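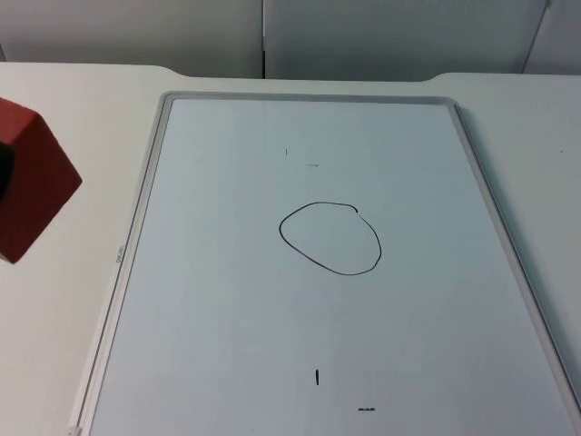
Write the tolerance down before anyone picks up the marker, one reader from Cabanatuan urged us after our February column, and then leave it alone until the last run is scored. We have been chewing on that advice ever since, and the folks at Tornus, who keep the drawing trials going in Drinulville, have more or less built their house rules on it.

Their task could hardly be plainer - a loop in black marker on a whiteboard lying flat on a table. Deciding what counts as a good loop is where the long evenings went. Does a lopsided oval pass? How big a gap may there be where the ends should meet? The first rulebook ran to 15 pages, and people would argue happily over every one of them.

The current version is down to 10, and it asks that every attempt be kept, the wobbly ones included. The log stands at 1,675 entries, of which 448 were scored a second time by a team in Ernovach that hadn't seen the first marks. Where the two scores disagree, both stay in the record, with a note from each side underneath.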